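Vedska open day, notes from the train

Posted in: Bot building, Trips
11 comments

Typing this on the way home before I forget it all, so sorry for the state of it. Will tidy up later. Probably won't.

So for anyone new: Vedska make Jondus, the bot builder half of this forum uses and the other half complains about. Chat bots mostly, plus the scheduler stuff they bolted on last year. Once a year in August they open the office to users. I missed it twice, got a place this time off the waiting list.

Office is on the second floor of the Engelbrecht building, the old one by the canal, not the new one with the same name across the street. Went to the new one first. Lady on the desk there had clearly been pointing people across the road all morning.

Doors at 9:30, badge, bad coffee, good rolls. 79 people on the sign-in sheet when I left. Felt like more in the corridor, the corridor is tiny.

First talk was Edin Hodžić on the template library. This is the one I came for. You all know the problem, you start a new bot and get a blank page with every setting there is, and no clue which ones matter for a booking bot and which are for a moderation bot. He had the number on a slide: 572 settings if you expand everything. Big laugh, he did not laugh. New plan is you pick a bot type first and it hides whatever that type doesn't touch. Hidden, not deleted, you can still get at them from the advanced tab. He showed it live with a reminder bot and it was up and answering before he'd finished explaining what it was for.

Somebody asked if our old bots get moved over. They don't. You can tag an old bot with a type by hand and it will collapse the menus, but it won't touch the values. Fine by me, I don't want it guessing.

Asked about sharing templates between accounts. "On the list." It's been on the list since I joined.

Then a break, which ran over. Then we split in groups for the walk round. Ours was the slow group. Support room, server cupboard (a real cupboard, mops in it), the long room with the test wall where they replay old conversations against new builds. That was the best bit for me. They've got 3,000 saved chats, all with names stripped out, and every build has to get through the lot before it ships. If an answer changes, a person reads both versions and picks. The girl running it let us do a few. Harder than you'd think, I disagreed with the guy next to me on nearly all of them.
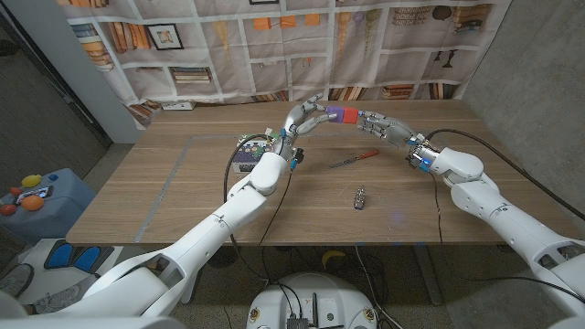 Two robot hands and one block, purple half left, red half right.

Lunch was out on the landing. Sat with some people who'd come over from Pledetti, moved their whole help desk bot across in the spring and were still sore about it. The export drops all the line breaks aparently, so every canned reply came in as one long lump and they fixed them by hand. If anyone here is thinking of doing the same move, export to CSV and run it through the cleanup script pinned in the Tools section. They didn't know about the script. Felt bad telling them.

After lunch, Davoud Asadi on rate limits. Driest title on the sheet and the room was full. Short version:

Limits are per bot now and will be per account from the next big release. If you run one busy bot and a bunch of sleepy ones that's good news. If you run a bunch of busy ones, go read the page when it goes up.

The error message will finally say which limit you hit. Got a round of applause, that.

Retry delay doubles each time, and you can set a ceiling. I had no idea you could already set a ceiling. It's under Delivery, right at the bottom, called "max wait". Been in there for 2 years he said.

Questions went on a while. One man wanted to talk about his own bot and only his own bot, and Davoud was very patient and then less patient.

Last thing was a suggestions hour, sticky notes on the windows, you put a dot on the ones you agree with. Mine was undo in the flow editor. Got a decent number of dots. The runaway winner was dark mode, as ever. Second was better search in the logs. Someone had put "rename the product" and that had quite a few dots too.

Stuff I didn't get to: the beginners session, ran at the same time as the rate limits one. If anyone went please post your notes. Also the voice demo, queue was out the door both times I tried.

Small gripes. No slides handed out, they say they'll be mailed. Wifi fell over as soon as everyone opened the editor at once. Only two sockets in the talk room and both behind the speaker, so bring a charged laptop next year. And put a sign on the other Engelbrecht building, please, it's one sheet of paper.

Would go again. If you want a place you have to be quick, sign-up goes up in the newsletter and not on the forum, so subscribe to the thing even if you never read it.

Photos of the sticky notes to come when I've got signal. Changing trains now

Edit: it's "max wait time", not "max wait". Still under Delivery.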